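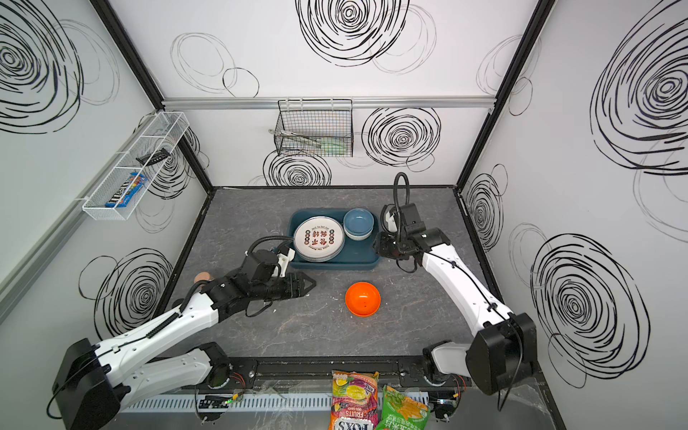
Daichi Chiba told me in August that a club our size shouldn't need a title sponsor. We signed one anyway. Kikuchi covers jerseys and race entries for the season, 2,000 dollars in all.

2 min read

I rode 327 miles last week, mostly the Tetville loop – flat, windy, fine for base work. 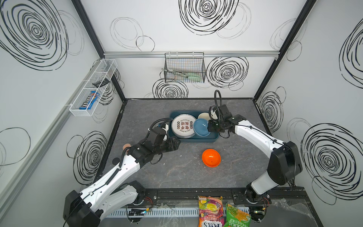 Renumstead road race

We have 13 riders entered. The new kit has to arrive first.

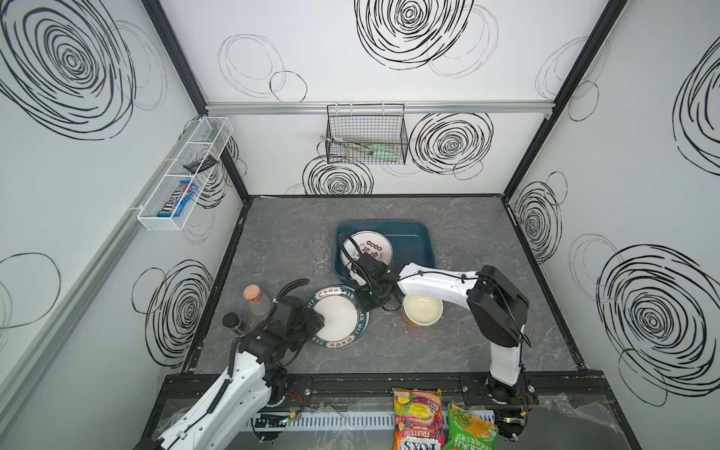 Daichi says the Furinau climb will split the field early and I should stay near the front. I plan to try.

4 comments · 11 shares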